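Glassware and Bench FAQ, Mulimham Shared Lab

4 min read

Most of these questions reach Oda Nyberg by email, usually on a Friday, usually with a photograph of something sticky. She has asked that people read this page first.

Do I have to label a flask if I'm only using it for a minute?

Yes. Everyone's minute is different. Afshin Shahbazi once had a minute that ran through most of February. Write your name, the contents and the day on tape, and put the tape on the body of the flask. Tape on the cap will part company with the flask as soon as somebody opens it.

Can I write straight on the glass or plastic?

The glass has a frosted patch for pencil. The plastic doesn't, and marker on plastic is forever, which is how we come to own a flask called BUFFER?? that has held everything except buffer.

Where do the conical flasks live?

Glass ones go in the tall cabinet, widest at the back. Plastic ones go on the shelf above the sink, caps resting loosely on top so the insides can dry. The racks with square holes are for tubes. A flask doesn't fit in one, and pushing harder has been tried.

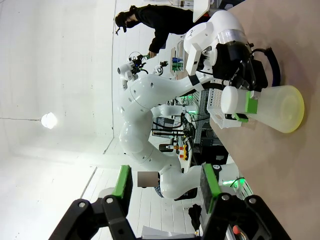
Racks get wiped down at the end of the day and left out on the bench, where the next person can find them. Please don't take one back to your office for pens. We can see your office from the corridor.

May I lay a flask on its side?

Empty and capped, if you must, and well away from the bench edge. Conical flasks roll in a curve, so they come back around and hit something you thought was safe. Anything with liquid in it stays upright, however much you trust the cap.

How do I wash one?

Rinse it three times with tap water, brush with detergent, rinse again, then finish with deionized. The brush with the bent neck is the good one. Caps are washed separately, and no, they don't go in the dish rack, where they fall through the slats and are never seen again.

My flask has gone yellowish or cloudy. Is it ruined?

Plastic discolors with age and so do we. If it's clean and it holds water, use it for rinses and waste. If the cloudiness wipes off, it was dirt, and we'd rather not know whose.

I broke something. What now?

Sweep it into the glass bin and put it in the book. There's no fine. Hamidreza Salehi has 194 entries and is still allowed in.

Can I borrow flasks for the Plaststead site?

Up to a crate, signed out with Jeanine Wouters before 4 p.m. She will count them when they come back, and she'll do it in front of you.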